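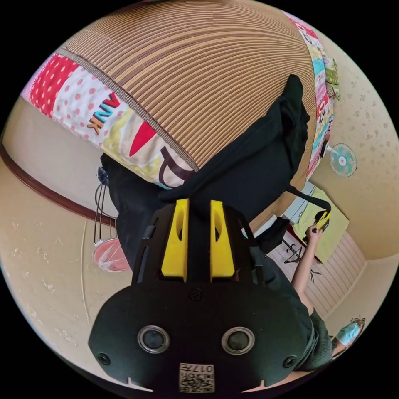
작년처럼 발표장과 전시장이 다른 건물에 있으면 올해는 가지 않겠다고 Babak Nikzad가 편집부로 답장을 보내왔다. 오전 발표를 듣고 전시장까지 걸어갔다 오면 점심시간이 끝나 있었고, 정작 보고 싶었던 전술 무전기 시연은 한 번도 보지 못했다는 것이다. 지난 호에서 행사 일정을 짧게 알린 뒤 비슷한 의견이 여럿 들어왔기에, 이번 호에서는 달라진 점을 조금 자세히 적는다.

2022년 12월 15일
글: 뉴스레터 편집부

내년 7월에 열리는 Ukside 위성·전술통신 워크숍은 발표와 전시를 모두 Pilkington 회의장 한 곳에서 진행한다. 발표장은 2층, 전시장은 1층이고 두 층은 중앙 계단과 승강기로 이어진다. 작년에 따로 운영하던 셔틀버스는 없어진다. 전시장은 발표가 시작되기 한 시간 전에 문을 열고, 마지막 발표가 끝난 뒤에도 한 시간 더 열어 둔다. 점심시간에는 발표를 넣지 않았다. 무전기 시연은 오전과 오후에 한 차례씩 같은 내용으로 되풀이하므로 한쪽만 맞추면 된다.

전시에는 43개 기관과 업체가 참가를 신청했다. 지금까지 자리가 확정된 곳은 21개이며, 나머지는 장비의 전파 사용 신고가 끝나는 순서대로 배정된다. 실제로 전파를 내보내는 장비를 가져오려는 업체는 주파수 대역과 최대 출력, 안테나 종류를 적은 서류를 사무국에 먼저 내야 한다. 작년에 신고 없이 켜 둔 중계기 때문에 옆 부스의 위성 단말이 오전 내내 붙지 않은 일이 있었고, 그 뒤로 절차가 바뀌었다. 서류가 빠진 장비는 전원을 끈 상태로만 전시할 수 있다. 차폐함 안에서 시연하는 경우에도 서류는 같은 양식으로 낸다.

발표 주제는 크게 보아 작년과 비슷하지만 비중이 달라졌다. 저궤도 위성과 지상망을 함께 쓰는 통신 분야의 초록이 많이 늘었고, 단파 쪽은 줄었다. 프로그램위원회는 단파 발표를 별도 분과로 두지 않고 장거리 통신 분과에 합치기로 했다. 단파 연구자들 가운데는 아쉬워하는 사람도 있겠으나 초록 수만 놓고 보면 무리한 결정은 아니다. 전자전 환경에서의 주파수 도약 방식, 이동 중 통신용 평판 안테나, 부대 단위 암호키 배포는 그대로 독립 분과로 남는다.
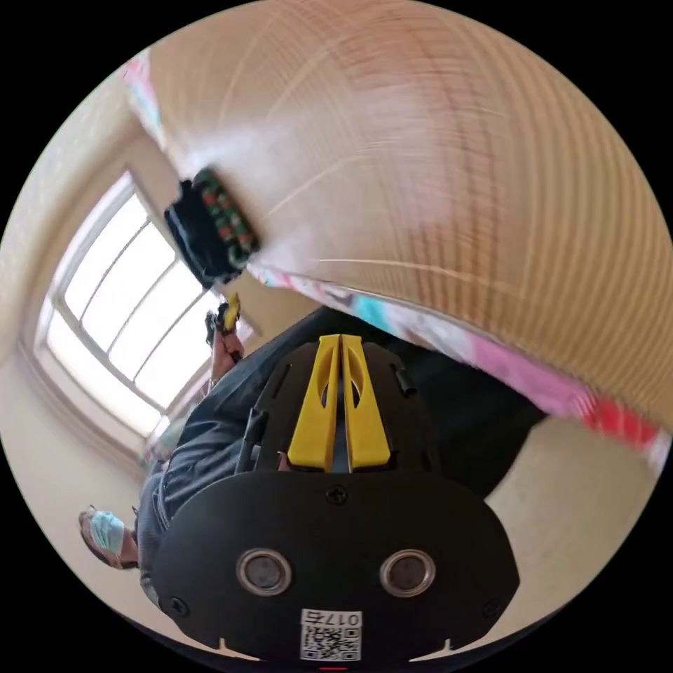
초록은 한 편에 3000자를 넘을 수 없고 그림은 한 점까지 붙일 수 있다. 심사 결과는 개별 전자우편으로 알리며, 채택된 발표자는 발표 자료를 행사 전에 미리 제출한다. 공개 제한이 걸린 내용은 소속 기관의 확인서를 함께 내야 하고, 확인서가 늦으면 발표 순서가 뒤로 밀릴 수 있다. 현장에서 개인 저장장치를 발표용 컴퓨터에 꽂는 것은 올해부터 허용되지 않는다. 자료를 고쳐야 할 때는 2층 접수대 옆 자료실에서 검사를 거친 뒤 교체한다.

실습 과정도 하나 생겼다. Werier가 맡는 망 설계 실습으로, 참가자는 Nemier 모의 환경에서 산악 지형에 흩어진 지휘소 다섯 곳을 연결하는 과제를 받는다. 대역폭은 처음부터 빠듯하게 주어지고, 중간에 중계 지점 하나가 빠진다. 과제를 마친 조는 어떤 경로를 먼저 포기했는지를 설명해야 한다. 노트북은 각자 준비하고 프로그램은 현장에서 나누어 준다. 네트워크 설정을 직접 바꿀 수 있는 관리자 권한이 필요하니 회사나 부대에서 지급한 기기를 쓰는 사람은 미리 확인하는 편이 좋다. 실습은 본행사 등록과 별도로 신청을 받는다.

등록비는 작년과 같다. 학생과 현역 장병은 할인이 적용되고 증빙은 등록할 때 올리면 된다. 발표자도 등록은 해야 하며, 공동저자는 참석하는 사람만 등록한다. 전시장만 둘러보려는 사람은 무료 출입증을 신청할 수 있지만 2층 발표장에는 들어갈 수 없다. 출입증 신청자도 신분 확인을 거치는데, 외국 국적자는 확인에 시간이 더 걸리므로 여권 사본을 일찍 보내 달라고 사무국은 요청했다.

주차장은 전시 업체의 반입 차량이 먼저 쓴다. 일반 참가자 차량은 회의장 북쪽 외부 주차장으로 안내되고 요금은 본인이 부담한다. 장비 반입은 행사 전날 오후에만 가능하다. 바퀴가 달린 차량형 단말은 1층 동쪽 문으로 들어와야 하며, 안테나를 접은 높이를 신청서에 적어야 한다.

Babak Nikzad의 편지에는 발표 자료집을 종이로도 내 달라는 부탁이 함께 있었다. 사무국에 물어보니 종이 자료집은 계획에 없고, 등록자에게 전자 파일을 보내되 일정표만 인쇄해 접수대에 둔다고 한다. 분과별 세부 시간표는 초록 심사가 끝나는 대로 이 뉴스레터에 싣겠다.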